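Relisness R8 Portable Dehumidifier

For rental and for sale
Item number 1243
Page updated 20 Apr 2019

Overview

The Relisness R8 is a portable dehumidifier for basements, archive rooms, small workshops and houses where plaster is drying after a repair. It takes water out of the air and collects it in a tank, or sends it by hose to a floor drain. Zavivine keeps this model in the Clonton depot for rental by the week, and we also sell new units.

Many customers ask us first for a heater when a room is damp. A heater makes the room more comfortable, but the water stays in the building if there is no good ventilation. In a closed room the dehumidifier usually gives a better result, and it can work together with the heating you already have. If you are not sure which one you need, please write to us with the size of the room and the reason for the moisture.

Where it is used

Last August we delivered two units to the Ndung'u printing works, a brick building from 1941 with a paper store below street level. The paper was taking moisture from the walls and the sheets were curling before they came to the press. The units stood at the two ends of the store and ran day and night, with the hoses going to the same drain. After nearly 8 days the reading on the wall meter was low enough for the customer, and one unit came back to us. The other one they bought, and it is still there.

Other usual places are:

Basements after a small flood, when the standing water is already pumped out
Rooms with new plaster or new floor screed
Storage rooms for paper, textiles or musical instruments
Boats and campers during the winter
Changing rooms and laundry rooms with weak ventilation

The R8 is not made for swimming pool halls or for cold stores. For these places we have other equipment, and the office in Clonton will be glad to give you a price.

How it works

A fan pulls the room air through a washable filter and over a cold coil. The moisture turns to water on the coil and drops into the tank. The air then passes over a warm coil and goes back to the room, a little warmer than before. When the room is cool, ice can form on the cold coil. The unit notices this and stops cooling for a short time until the ice is gone. During this time the fan continues, so please do not think that the unit is broken.

Controls

There is one dial for the humidity level and one switch for the fan speed. When the air reaches the chosen level, the cooling stops, and it starts again when the air becomes more damp. We advise a middle position for the first day. A very dry setting can make cracks in wood and in fresh plaster.

A red lamp shows that the tank is full. The unit then stops, and it will start again after the tank is emptied and put back correctly. After a power cut the unit returns to the last setting without help.

Placing the unit

Put it on a flat floor, away from curtains and from the wall, so that the air can move on all sides. Close windows and outside doors. In a long room, two smaller units usually dry more evenly than a large one. The drain hose must go down all the way to the drain, without a loop that stands higher than the outlet.

Keep the unit upright in the car. If it was lying on its side, let it stand upright for several hours before you switch it on. 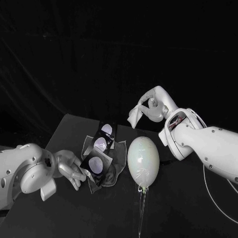

White humanoid hand holding the lower corner of a black card strip.

What is included

Dehumidifier with tank
Drain hose with clamp
One spare filter
Printed instructions in English

An extension cord is not included. Please use a grounded outlet, and do not connect the unit to the same power strip as a heater.

Care

Wash the filter with lukewarm water every two weeks, or more often in a dusty room. Let it dry fully before you put it back. Wipe the tank with a soft cloth and mild soap. Rental units are cleaned and tested by us after each return.

Rental and delivery

The shortest rental time is one week. You can collect the unit from the Clonton depot, or we can bring it to you for an extra charge. New units come with a warranty of 2 years on parts and work.

For prices and free dates, use the request form and write item number 1243 in the subject line.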